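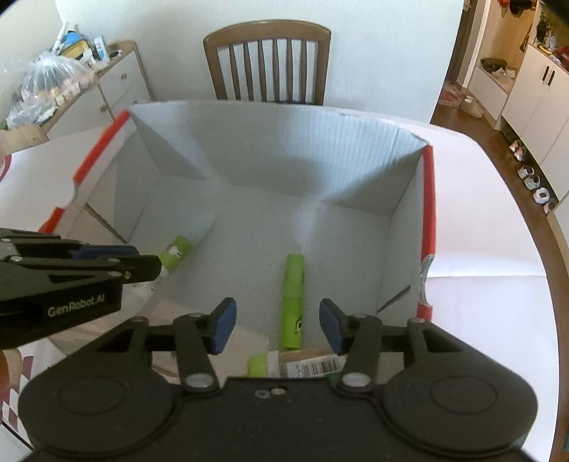

The Case for the Open Box

Small items deserve a proper container. At Brunmont, the residents' supply room long relied on deep drawers, and tubes of every kind vanished into them. A plain cardboard box, white inside and left open on a table, serves better. Green caps show up at once against a pale floor, and a label can be read where it lies.

Mercy Massawe has argued for divided trays. The office respectfully disagrees. Dividers suit goods of one size, and ours seldom are. The drawers should be retired by May.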